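About Gallalex
Growers, packers and suppliers of fresh fruit and vegetables

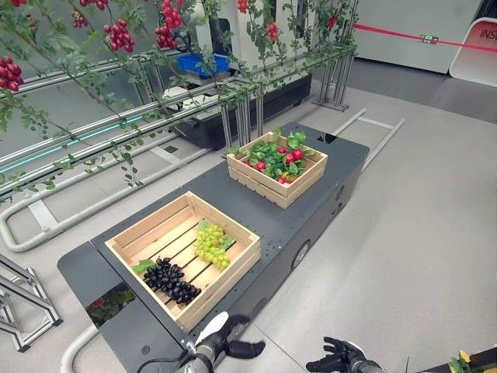 Reading time: 2 minutes

Gallalex supplies fresh produce to school kitchens, hospitals and independent grocers. The company began as a single market stall selling table grapes and salad vegetables, and it remains privately owned. Today it works with 18 farms and delivers to 985 customers each week during the main season.

Our growers
Every farm that supplies Gallalex does so under a written agreement renewed each June. The agreement sets out the crops to be grown, the price to be paid and the date of payment. Farms are paid within 11 days of delivery. Most of our growers are family businesses, and several have supplied the company for the whole of its history. Grapes, radishes, lettuce and beans make up the greater part of summer orders. Root crops and stored apples carry the business through the winter.

Our sites
The head office and main packing hall are located at Kindetti. A second cold store at Chareonsuk serves customers on the eastern routes. Both sites are inspected yearly by an outside auditor, and the reports are available to customers on written request.

Flama
Flama is our label for produce that is sound and fresh but does not meet the usual size grades. It is sold at a lower price to kitchens and food programs. Orders may be placed through the same account as standard produce, with a minimum order of five cases.

Working with us
Gallalex employs permanent and seasonal staff in packing, transport, quality control and customer accounts. Seasonal positions are posted in spring. Growers who wish to be considered as suppliers should write to the purchasing office at Kindetti, stating the location of the farm and the crops available.

Page last reviewed: Wed 27 May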